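Chapter 4
Looking After a Board Disassembly Cell

The cell used in this chapter belongs to Drestamby, a computer recycler. One arm with a two-finger gripper handles processors from desktop boards, and a grey fixture plate gives each part a set place.

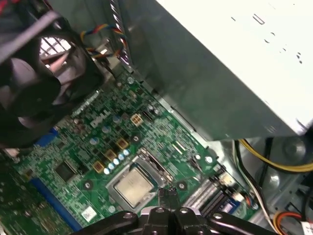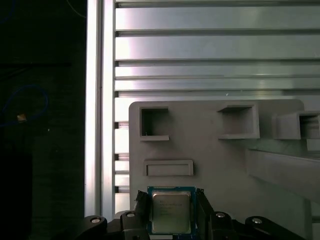
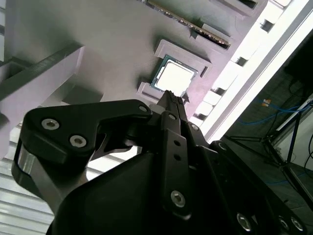 Check the finger tips every 50 cycles. Wipe them with a dry cloth, then look for chips or rounding along the gripping edge. Replace both fingers together, and re-teach the socket position before the cell goes back to work.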